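Writing by Hand, Week 2: Pens, Pots and the Desk You Work At
Notes for the Thursday group, Calelville

Hello again! I promised I'd type up what I rattled through last time, so these are my notes with the mumbling taken out (most of it, anyway). Bring them with you, I'll be scribbling on mine.

Start with the desk. I like a pale, plain surface with next to nothing on it. A pad, a pen, a cup to keep the pen in, and that's your lot. I used to work at a huge roll-top thing I bought through Rorent and I could never find a pen in it, there were 12 little drawers and every one of them was full of rubber bands.

The cup matters more than you'd think. Any cup will do, but put it on the side of your writing hand and a bit further back than feels natural, so your sleeve doesn't catch it. Pens go in and come out at a slant. Take hold of the barrel and lift it clear of the rim before you swing it round to the page.
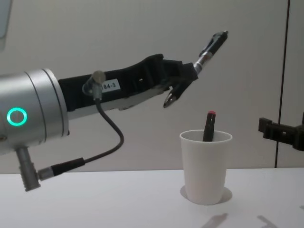 Vittoria Bellini wanted to know whether pens ought to be stored nib up or nib down, as she'd been told two different things by two different shops. My answer, for those who'd already gone for the bus: fountain pens nib up, so the ink doesn't pool in the cap. Ballpoints I keep nib down, and felt tips lie flat in the drawer if you can spare one.

Now grip. Most of us squeeze far too hard! Try the little test on page 257 of the Kuhlmann workbook, where you write one line as you normally would and the next one holding the pen so lightly it nearly slides out of your fingers. Your proper grip is somewhere between the two. Mine is still nearer the first, and my middle finger has the dent to prove it.

A word on paper cups, as several of you asked. They're fine and they cost next to nothing, but they're light, so one heavy pen leaning on the rim can have the whole lot over. A few pebbles or a spoonful of dry rice in the bottom sorts that out.
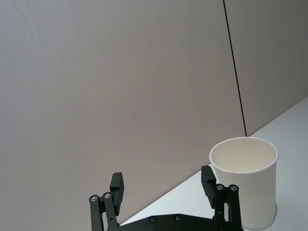 If you'd sooner have something weightier, an old mug with a chipped handle is lovely, or a jam jar with the label soaked off. I've got a Billmont mustard pot at home that holds four pens and a ruler, and it hasn't tipped yet.

For next Thursday: one page in your ordinary handwriting, any subject, on unlined paper. Please don't copy it out neatly first, I want to see the wobbles. And bring the pen you wrote it with.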